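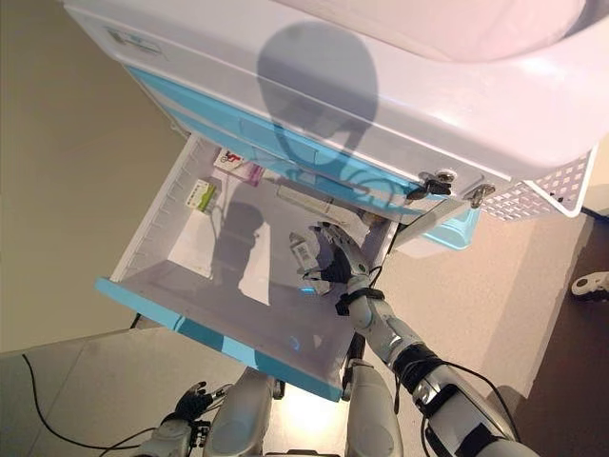

Where can people in Durkuvis get a wound dressing changed after 5 p.m.?

From the first week of April, at the Ruvasach evening clinic on the ground floor of the Mangundap Health Center, with no appointment needed before 8:30 p.m.

DURKUVIS - Ruvasach, the nonprofit that runs community nursing services in Durkuvis and the Drerketti valley, will open an evening clinic for dressings, stitch removal and other minor nursing care in April. The clinic will run Sunday through Thursday from 5 p.m. to 9 p.m. at the Mangundap Health Center.

Until now, residents who needed a dressing changed outside working hours had to drive to the hospital emergency department or wait until the next morning. Ruvasach recorded 2,936 dressing visits at its daytime clinic last year, and the front desk was often asked for a later slot by people who work day shifts or who depend on a relative for a ride.

"We kept hearing from people who had taken half a day off work for a ten-minute visit," Ruvasach said in a statement. "Most of them were coming back twice a week. An evening clinic is the simplest thing we could offer them."

What the clinic will do

Nurses at the evening clinic will change dressings after surgery, remove stitches and staples, check and clean minor cuts and burns, and look after long-term leg wounds for patients who already have a care plan. They will also show patients and family members how to do simple dressing changes at home if the patient wants that.

The clinic will not give vaccinations, draw blood or renew prescriptions. Those services stay with the daytime clinic, and its hours are not changing. Anyone with chest pain, trouble breathing, heavy bleeding or a deep or dirty wound should call emergency services or go directly to the hospital.

Patients coming in after surgery should bring their discharge sheet. Patients with a care plan from another provider should bring a copy the first time, or ask the provider to send it ahead. If the plan calls for a special dressing, the patient should call the daytime desk at least two working days before the first visit so that it can be ordered. Common dressings, tape, saline and compression bandages will be kept in stock.

Walk-ins and booked visits

Half of the visits each evening will be set aside for walk-ins. The other half can be booked by phone or at the front desk up to two weeks ahead. Walk-in patients will be seen in order of arrival, except that a nurse may take someone sooner if the wound needs attention right away. The last walk-in is at 8:30 p.m.

Leg wounds that need compression bandaging take longer and should be booked. Ruvasach asks these patients to choose a time before 8 p.m.

Children are welcome and must come with a parent or guardian. The clinic has 2 treatment rooms, one of them wide enough for a power wheelchair and a companion. Patients who need an interpreter can ask for one when they book. For walk-ins, interpreting is by phone.

Cost

A visit costs the same in the evening as it does during the day. Patients whose insurance covers nursing visits will be billed through their plan. Those without insurance can apply for the reduced rate at the desk, and no one will be asked to pay before being seen. Dressings used during the visit are included. Supplies to take home are charged separately, and a price list will be posted at reception.

Getting there

The evening clinic uses the side entrance of the Mangundap Health Center, across from the bus shelter. The main doors lock at 6 p.m. and visitors should not wait there. Bus 61 stops at the shelter, and the last bus back toward the center of Durkuvis leaves after the clinic closes. Parking behind the building is free after 5 p.m. - the row closest to the door is kept for patients with limited mobility.

Residents of the upper Drerketti valley can ask for a seat on the Ruvasach shuttle, which will make one evening trip on Sundays and Wednesdays. Seats must be reserved by noon on the day of travel.

Why now

Ruvasach surveyed daytime patients last fall and asked when they would prefer to come. More than 157 people returned the form, and evening hours were the most common request, ahead of a Saturday clinic and home visits. The survey also found that several patients had stretched the time between dressing changes to avoid missing work.

The evening hours are paid for through Ruvasach's regular budget and a grant from the Durkuvis town council that covers the first year. Ruvasach will report to the council in the fall on how many people use the clinic and at what times. The closing time may be moved earlier or later depending on demand. A Friday session is not planned for this year.

The daytime clinic remains open Monday through Friday from 8 a.m. to 4 p.m. Current patients will keep their appointments unless they ask to move them. Booking for the evening clinic opens in the last week of March.

About Ruvasach

Ruvasach is a nonprofit provider of community nursing. It runs the daytime nursing clinic at the Mangundap Health Center, a home visit service in Durkuvis and a foot care clinic in Drerketti.

Media contact: Ruvasach press desk, Mangundap Health Center, Durkuvis. Requests from reporters are answered on working days between 9 a.m. and 3 p.m. Patients with questions about their own care should call the clinic desk.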